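By Elif Naz Akgül

Drollum is a teen movie about a girl named Druko who moves schools in October and tells one lie about where her father is. I watched it twice, and I think the reviews have been too hard on it.

The main complaint is that Druko never gets caught in a big public way. People wanted the cafeteria speech. 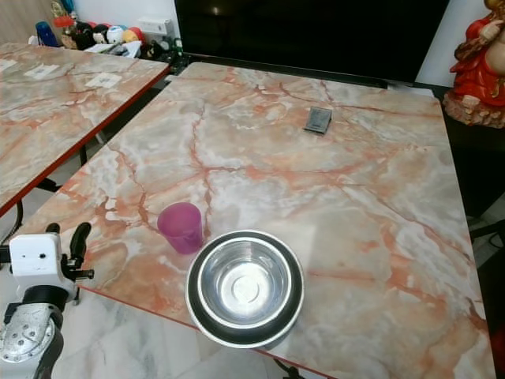
I was glad to skip it. I taught ninth grade for 27 years, and most lies I heard from students just wore out. A kid stopped repeating the story and her friends stopped asking.

The film gets that right. In the last half hour Druko tells the truth to one friend, on a bus, and the friend says okay and goes back to her phone. 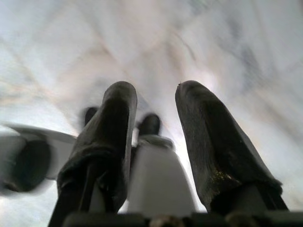
The adults are weaker. The mother has four scenes and spends two of them looking for her keys. Teenagers watching this could come away thinking parents don't notice much, and I wish the writers had given her one real question to ask.
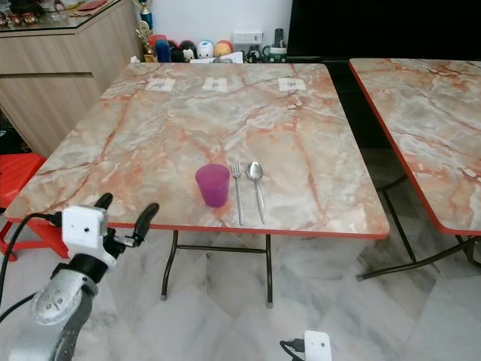 Gordon Turcotte wrote back that the mother does notice, and that the keys are how she stalls. He pointed to the second kitchen conversation, where she has them in her hand the whole time. I missed that both times. I still want her to ask.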